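Essais comparatifs de pinces sur le poste Lencho : questions fréquentes
Banc de Diltodville, mise à jour du 13/04/2019

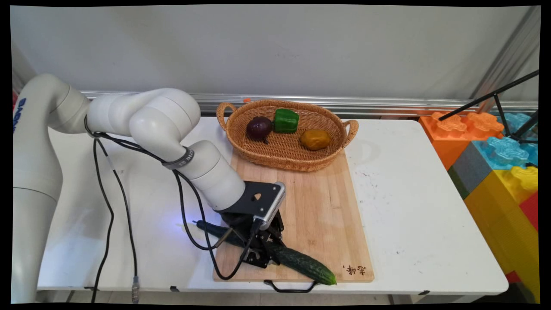
Poste Lencho : pince à l'approche du concombre, panier et planche en position.

Quelles pinces ont été comparées ?
Deux modèles à deux doigts, désignés Vorby et Esinthorpe dans les relevés. Le bras, le contrôleur et la caméra restent les mêmes d'une série à l'autre. Seuls changent la pince et les paramètres de fermeture.

Pourquoi travailler avec des légumes ?
Le concombre, l'aubergine et le poivron présentent des surfaces, des diamètres et des rigidités différents. Le concombre est le plus contraignant : peau bosselée, forme allongée, centre de masse souvent éloigné du point de prise.

Combien de prises comporte la campagne ?
714, toutes pinces confondues. Les essais interrompus par un arrêt de sécurité sont consignés à part et n'entrent pas dans ce total.

Comment une prise est-elle validée ?
L'objet doit être soulevé, maintenu 10 secondes, puis déposé dans le panier sans contact avec l'anse. Une rotation de l'objet entre les doigts est admise si elle ne provoque pas de chute.

Où la caméra est-elle montée ?
Sur l'équerre noire, au poignet, à côté de la pince. Tout démontage de l'équerre impose de refaire l'étalonnage main-œil. Prévoir 22 poses, bien réparties en orientation.

Le passage des câbles a-t-il une influence ?
Oui. Les boucles qui descendent du poignet peuvent traverser le champ de la caméra ou frotter sur la planche. Neuf échecs de la série de décembre ont été attribués à une traction sur le câble pendant la rotation du dernier axe. Laisser du mou, vérifier la course complète à vitesse réduite.

Faut-il fixer la planche ?
Non. Elle est posée sur la table et sa position est relevée au début de chaque série.

Quelle pince retenir ?
Vorby pour les objets longs, Esinthorpe pour les objets ronds ou à paroi souple. Sur l'aubergine, l'écart n'est pas significatif.

Les fichiers de mesure sont-ils disponibles ?
Oui, au format CSV, une ligne par prise. L'effort de serrage est exprimé en newtons, l'ouverture en millimètres. Les séries antérieures à décembre ne contiennent pas la colonne d'effort.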